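Subject: Re: [desk-setup] mouse pad on the round table
Date: April 11, 2004

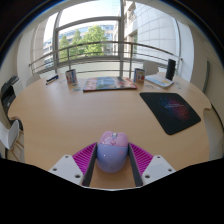

The mouse and pad, window side of the table.

Pui-shan Kwok wrote:
> The Grindano mouse skips on the round table in the Medrano room but
> works fine at my own desk. Is it the mouse, or should we replace the
> pad as well? I have nearly given up and gone back to the keyboard.

Before ordering anything, try it on three surfaces: the bare wood, the black pad, and a sheet of plain white paper. Same mouse, same port, same pointer speed. If it skips only on the pad, suspect the print. The red, magenta and blue speckles in the middle of that pad are a busy pattern on a dark ground, and some optical sensors do poorly with that. The plain black area near the border is worth testing separately.

If it skips on all three, clean the sensor window with a dry cotton swab and check the driver. Mine was set to 4 times the default acceleration after the Usteo update in October, and I blamed the desk for weeks.

Daylight is the other variable. The table gets it straight from the window, and a pale shell may let some through – I have not measured this. Lower the blind and repeat.

On placement: the pad sits at an angle on the right half, and with a curved edge there is no straight line to square it against. I would line it up with the keyboard and move the magazine and the two cans off to the windowsill.

The Prevon pad I use is plain gray, part no. 429. No pattern, no complaints so far.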